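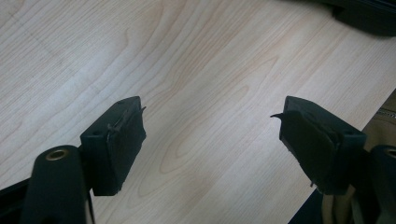 Wrist view, fingers open.

Gripper width estimate drifts between episodes, depth of grasp segmentation wrong

I'm writing the preprocessing for our handheld gripper recordings and I have a problem with the step that cuts each recording into approach, grasp and release. The task is handling a pair of black dress shoes on a table. There are two handheld grippers, each with its own wrist camera, plus a head view.

The pipeline is Plotstead for reading the logs and Seren for the segmentation. Seren doesn't get a width reading from the hardware. It estimates finger opening from the wrist video by finding the inner edge of each finger pad and measuring the pixel gap, then runs a threshold on that. On most episodes this is fine. On 26 of them I get "closed" labels when the fingers are plainly open, and usually only for a few frames at a time.

What I have tried so far:
Raising the median filter from 6 frames to 48. The short false closes went away but real grasps now start late.
Redoing the lens calibration. No change.
Changing the threshold by hand per episode. Works, but I don't want to do that for the whole set.

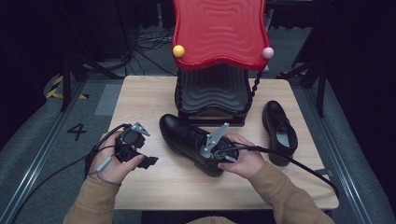
Page last changed in May, 4:10 pm (tags edited)

The head view is what I use to check the labels by eye. With one gripper in the opening of a shoe it is easy for a person to say what is going on, but Seren only looks at the wrist streams and I would like to keep it that way. The head view gets blocked by hands and sleeves too often.

My first bad frame is 2433 in the longest episode. The width goes from a normal open value to almost nothing, stays there, then comes back. I dumped the edge detections for that frame and the left edge is fine. The right edge has jumped inward, toward the middle of the gap.

Is there a setting for this or do I have to write my own width estimate?
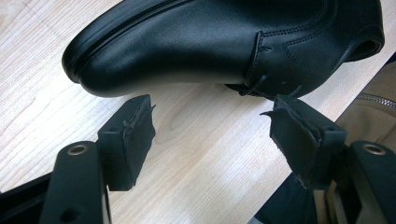 Elba Montecinos: Your pads are the problem, or at least the first one. The edge finder in Seren takes the innermost strong edge on each side. That is a reasonable rule with clean pads. With torn pads, the innermost edge is the tip of whatever piece of rubber or foam is sticking out, and on a pale table it gives a very strong edge. Then when a dark object comes in behind the fingers the contrast goes away and it picks something else. So the width jumps without the fingers moving.

There are two ways to go about it.

The quick one is to stop using the pad edge. Set edge_source to "block" in the Seren config. It will fit a line to the rigid finger block and add a fixed offset for pad thickness. You need to measure the offset once per gripper, left and right separately. Do not reuse one value for both sides, the pads don't wear the same.

The better one is to track something on the finger that can't tear. You have brass-colored rings on the arms and small screw holes in the blocks. Either works as a feature. I would use the screw holes if they stay visible through the whole travel, because a ring that sits near the border of the image can leave it. Template match within a small window around the last position, and if the match score drops, mark the width as missing for that frame. Don't fill it with the last value. Let the segmentation step see the gap.

Also put your median filter back to 6. At 48 you are moving the grasp start, and anything trained on those labels will learn the late start.

Second answer:
Same thing on our setup in Salem. We just put new pads on and rerecorded. Took an afternoon.

Reply from the asker: Rerecording isn't an option for these, but I will change the pads before the next batch.

Third answer:
Have you tried Illcombe? It has a learned segmenter, so no threshold. I haven't used it on gripper video myself but the docs say wrist views are supported. You may need to convert the logs first - I think there is an export script in Plotstead, under tools.

Elba Montecinos: A learned segmenter would still need labels to check it against, and those are the part that is broken. I'd fix the width first.

Update from the asker: I switched to "block" with separate offsets and the filter back at 6. Of the 26 bad episodes, two are still wrong. In both of them a shoe is right behind the fingers and the line fit slides from the block onto the sole. I'm adding the screw hole tracking for those and will post the config when it runs on the full set.

One thing for anybody who copies this: check the offset on a frame with the fingers wide open over bare table, like the one below, and then again on a closed frame. Mine was off on the closed frame until I let the line fit tilt with the block.
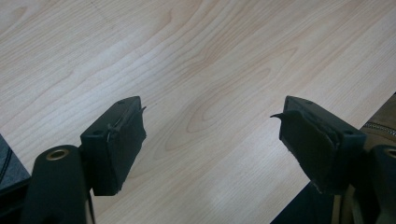

Open-finger frame for the offset check.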